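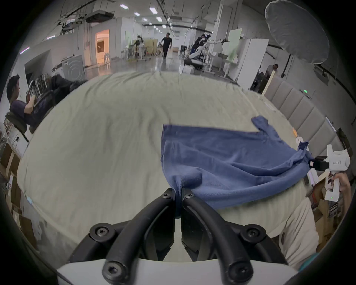 床面叠衣与床铺整理要点
Zulteo 居家服务手册 · 卧室篇

本篇适用于以床面作为叠衣台的住户及承担卧室整理工作的服务人员，内容涉及叠衣前的床面清理、毛巾与T恤的折叠、床单的复位以及软包床头的日常养护。洗涤和熨烫的要求另见洗衣篇，本篇不再重复。

一、适用范围

本手册所称“床面叠衣”，指在已铺好床单的床垫上摊平、折叠并暂放洗净晾干的衣物和毛巾。Zerkau 公寓共有121套住房，其中多数未设独立的洗衣间，也没有足够宽的桌面，住户习惯在床上完成折叠。床面宽大，适合摊开大件织物，但床垫柔软，床单容易移位，折叠方法与在桌面上略有不同。

未完全晾干的衣物不得放在床上折叠。判断时应检查腋下接缝、领口和裤腰，这几处干得最慢。有明显绒毛脱落的新毛巾，应先在室外抖净。

二、折叠前的准备

1. 取下枕头、靠垫和被子，放在椅子上或床尾凳上，不要堆在地面。
2. 将床单四角重新套紧，由床头向床尾用手掌推平。细小的褶皱可以保留，较深的折痕应先拉开。
3. 清点并移走床面上的零散物品。遥控器、手机、充电线、纸片、发夹等统一放入一只浅口托盘，托盘置于床头柜上。
4. 洗手，擦干，摘下手链和有棱角的戒指。

床头一侧最容易遗漏小件。住户往往顺手将物品搁在靠近床头的位置，叠衣时只顾着面前的衣物，等到收被子时才发觉东西已滑进床垫与床头之间的缝隙。服务人员在开始工作前，应沿床头由一端至另一端检查一次。

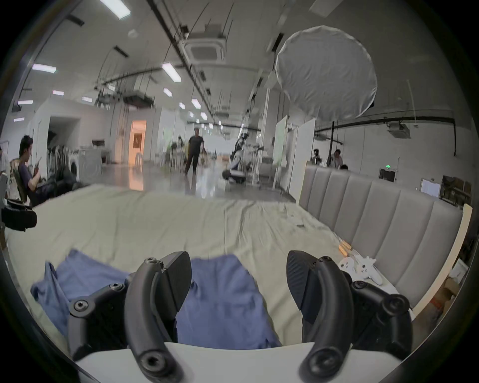

Oi-ling Tse

三、毛巾的折叠

毛巾应逐条处理。先捏住相邻两角提起，轻抖两三下，使毛圈松开，再平铺于床面中央。铺开后若边缘卷曲，由中间向两侧抚平，不宜抓住一角斜向用力拉扯。斜拉会使毛巾变形，叠出来的边也对不齐。

浴巾先沿长边对折，再沿短边对折一次，最后按柜格深度折成三层。面巾对折两次即可。折好的毛巾以折边朝外存放，取用时整叠不易散开。单条重量超过300克的厚毛巾，每叠以四条为限，压得过高会使下层毛圈倒伏。

两人配合折叠大浴巾时，各执一端两角，先同时向上提平，再由一人走向另一人完成对折。双方应同时松手或明确交接，避免一端落到地面。床上仍铺有床单时，浴巾可悬空折完再放下，床单不致被带皱。

深色毛巾与浅色床单之间可能发生沾色，尤其是最初几次洗涤之后。藏青、深蓝、酒红等颜色的织物，建议在床面上先铺一块白色旧棉布，折叠结束后检查棉布有无染痕。如有，该批织物应单独再洗一次。

四、小件物品的归置

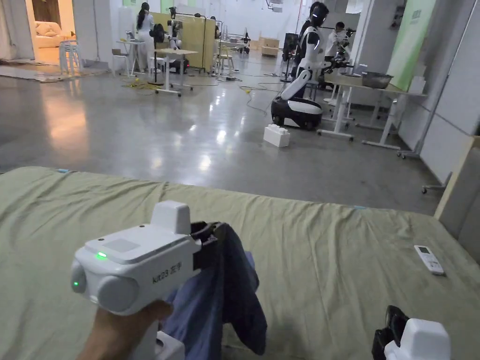 浅绿色床单上方的深蓝色衣物，旁有白色遥控器

遥控器应有固定位置。Sasside 式床头柜的顶层抽屉深度适中，可以放一只分格盒，将空调、电视和灯具的遥控器竖放其中。没有床头柜的房间，可在床头附近的墙面安装窄托架，安装高度以坐在床沿伸手可及为准。

电子设备不宜压在衣物下面。手机在充电时应离开床铺，放在硬质平面上。住户自行放在床上的纸张、卡片和零件，服务人员不得代为丢弃，一律收入托盘，待住户本人处理。

胶带、贴纸一类的标记如粘在床单或床垫边缘，洗涤前须揭下。残胶可用少量酒精在背面试擦，确认不褪色后再处理正面。揭除时一手按住织物，另一手沿织纹方向缓慢拉起，不要猛扯。

五、T恤及上衣的折叠
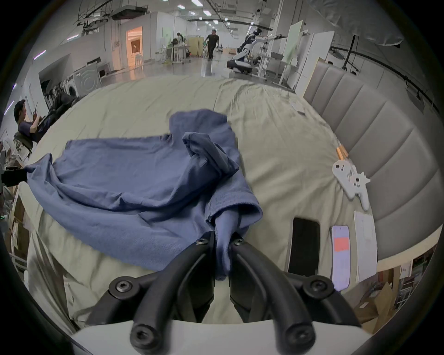

针织T恤的折叠质量，主要取决于摊平这一步。衣身、两袖和领口都应在动手折之前理顺，凡有一处扭结，折好后必定鼓起。图中的蓝色T恤衣身虽已摊在床上，一只袖子却拧成了细长的一股，领口处也堆着软褶，这种状态下不应开始折叠，须先将袖管松开，顺着袖口罗纹理直，再提住两肩把领口重新放平。衣服右侧还放着两部手机，应先收进托盘，给另一只袖子留出展开的位置。

摊平之后按下列次序进行：

1. 衣服正面朝下，领口朝向床头，下摆朝向操作者。
2. 自肩部中点至下摆，将一侧衣身连同袖子向内折，袖子再折回，使其不超出折边。
3. 另一侧同样处理，两侧折边保持平行。
4. 下摆向上折至全长三分之一处，再折一次，到达领口下方。
5. 翻面，用手掌压平。

长袖上衣在第二步时，袖管应沿折边向下摆方向放直。连帽衫先将帽子平折于背部，抽绳塞入帽内。带有纽扣的衬衫至少扣上第一粒、第三粒和最末一粒，再行折叠。

Chow 公寓去年冬季的布草登记共有1,797件，其中退回重叠的以T恤和薄毛衣居多，常见问题是袖子未理顺以及两侧折边宽窄不一。自一月起，该处在叠衣时使用硬纸板作模板，宽度按柜格尺寸裁定。家庭中也可以用旧纸箱的侧板自行裁制，边角须修圆，以免勾丝。

六、床单的复位

衣物全部移走后，应立即整理床单。先松开床尾两角，由床头一侧向后拉直，再重新套紧。合身床单如在床垫侧面出现松弛，可在床底使用弹性夹带，四角各一条。

浅色床单上留有深色毛絮时，用粘毛滚筒沿同一方向滚动，滚筒纸每滚过半张床更换一次。不建议用湿布擦拭，湿布会把毛絮压入织纹。

日常可以下面的情况判断床单是否需要更换：
 - 中部有持续不退的斜向长折痕，重新拉紧后仍可看见；
 - 手掌抚过有细小颗粒感；
 - 四角松紧带失去弹性，套紧后当天即滑脱。

七、软包床头的养护

带竖向分格的灰色软包床头近年使用较多，其凹缝容易积灰，叠衣时扬起的棉絮也多落在这里。每周用吸尘器的窄口软毛吸头自上而下清理一遍，逐条凹缝进行，吸力调至低档。宽约900毫米的单人床头，清理一遍数分钟可以完成。

布面沾染污渍时，先用干白布吸去水分，再以拧干的湿布轻按，不得来回搓擦。清洗剂须在床头背面不显眼处试用。潮湿的毛巾和外套不得搭在床头上。

床头与床垫之间应留出一指宽的空隙，便于取出滑落的物品，床单塞边也较为顺手。空隙过大时可用卷起的薄毯填塞，薄毯每月取出晾晒。

八、存放

叠好的衣物当日入柜，不宜在床上过夜。柜内按使用者分层，同一层中再按衣物种类分列，深色与浅色之间以隔板分开。樟木块或干燥剂放在层板后侧，不与衣物直接接触。换季衣物装箱时，箱外注明使用者和类别，重物置于底层，纸箱不得直接靠放在外墙一侧。

使用本篇的服务人员完成整理后，应将托盘内物品交还住户，并在工作单“卧室”一栏签字。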